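Absorbency and Wet Strength of Household Tissue: Effect of Ply and Storage Humidity

Leszek Piątek, Bronisława Dudek
Supervisor: Renata Grabowska
Department of Materials, Jurnton College

1. Introduction

Facial tissue is sold by ply, by sheet count and by softness, but the pack seldom says how much water a sheet can hold or how much load it carries once wet. Both depend on the fibre mix, the creping and any wet strength resin added at the mill. This project compared two-ply and three-ply tissue from one supplier, Sernia, after storage at two levels of humidity. The aim was to find out whether the extra ply gives a gain in proportion to the added mass, and whether damp storage changes the result.

Earlier project work in the department (Lanz) dealt with kitchen towel only. Towel is embossed and much heavier, so those figures could not be carried over to tissue sold in boxes. 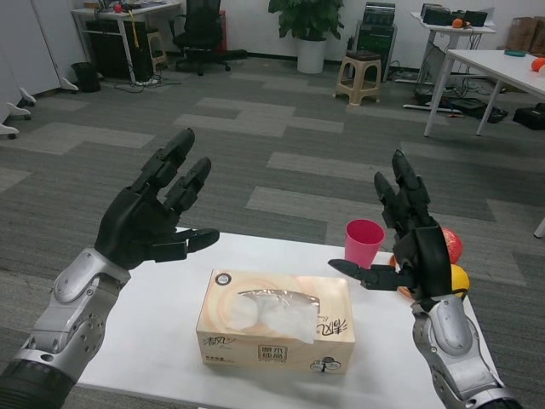 Vol. 30

2. Method

Sheets were taken from the middle of each box, as the first few are often creased by the opening. They were cut into squares with a steel template and kept in sealed chambers for two days, one chamber dry and one humid. The humid chamber used a saturated salt solution in an open dish. A 2000 ml beaker of distilled water was used for all soaking.

For absorbency, each square was weighed, lowered flat onto the water, left for 30 seconds, lifted by one corner with tweezers and allowed to drain before weighing again. Absorbency is given as grams of water held per gram of dry tissue.

For wet strength, a strip was clamped at both ends, wetted at the centre with a pipette and loaded at constant speed on the Tomaszewski bench tester until it broke. Strips that broke inside the clamp were thrown out and repeated. In all, 300 squares and strips were tested, split evenly between the four conditions.

3. Results

The three-ply squares held more water per sheet in both chambers. Per gram of dry tissue the difference almost vanished — most of the water sits between the fibres, and the gap between plies adds little once the sheet has drained. 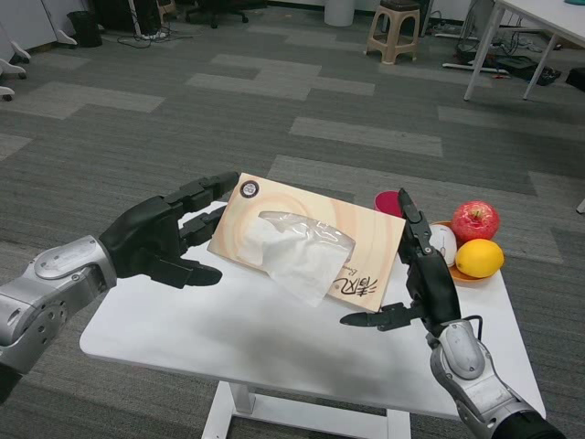

Humid storage lowered the absorbency of both grades slightly. Part of this comes from the calculation, as a sheet that has already taken up moisture starts with a higher mass. When the starting mass was corrected using oven-dried control squares, the remaining effect was smaller than the scatter between sheets.

Wet strength behaved differently. The three-ply strips broke at a clearly higher load, and the plies tended to fail one after another, giving a stepped curve. Strips cut across the machine direction were weaker in every condition. The data were processed in Statis, and the raw readings are in Appendix B.

4. Sources of error

Draining was timed by hand. The clamp faces were re-covered with rubber part of the way through the strength tests, after which fewer strips slipped. Only one supplier was used, and all the boxes came from the same delivery, so variation between batches is not covered. Barbara Zieliński repeated a small set of the absorbency tests without knowing the grade, and her values fell within our range.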